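List home | Threads | Authors | Search

Re: [aquatics-tech] Alkalinity drift after changing salt, 1166 L system
From: Babatunde Onuoha
To: aquatics-tech

Chidubem Nwosu wrote:
> Display plus sump is 1166 litres measured at fill, mixed reef, mostly
> LPS. Changed from Mostico to Warico salt in June. Alkalinity now falls
> from 8.4 to 7.1 dKH between Saturday-type water changes with the doser
> untouched. Calcium is steady at 443 ppm. Flernov controller, two heads.
> Is the new salt mixing low, or is the probe lying to me?

Chidubem,

Calcium holding at 443 tells you very little. A drop of 1.3 dKH through calcification takes only 9 ppm or so of calcium with it, and that is inside the error of most hobby titration kits. You could lose that much and never see it.

Test the salt before you touch the doser. Mix a small batch to 35 ppt at display temperature, circulate for 4 hours, then titrate. Repeat the next day on the same batch. If the second reading is lower, you have precipitation in the mixing bin and the colour of the residue on the walls will confirm it.

As for the probe, the Flernov does not measure alkalinity. It infers a trend from pH, and pH in a closed room follows CO2. Ignore that graph until you have a week of manual titrations taken at the same hour. I use 7 am, before lights.

Calibrate the dosing heads as well. Run each into a graduated cylinder for a nominal 1000 mL, in the increments you normally dose, and record the difference. Tubing relaxes with age. Both of mine were under-delivering by more than 4 per cent when I last did this, and I had been blaming the corals.
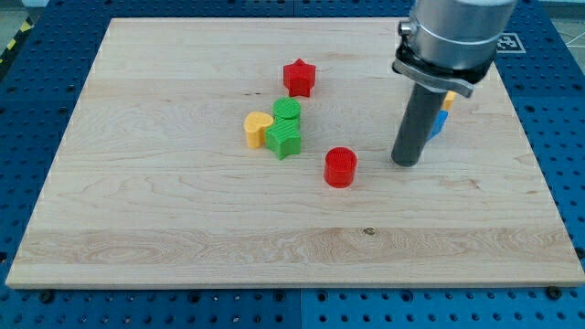 Maple-look board on blue pegboard, red star block near the top.

If the salt and the heads both check out, the remaining explanation is uptake. LPS will increase their demand after a change in light or feeding, and you did not mention either. In that case raise the carbonate dose in small steps and hold each step for three days. Keep the daily rise under 0.5 dKH.

Tanko Bako posted a spreadsheet to the list archive which converts titration results to a daily dose. It assumes soda ash. If you dose bicarbonate, the mass has to be corrected and the sheet will not do it for you.

Please post the two batch readings with the kit brand and reagent expiry.

Babatunde

3 replies | 0 shares
Previous in thread | Next in thread | Back to top
aquatics-tech list, contact the list owner: Lawal Ugwu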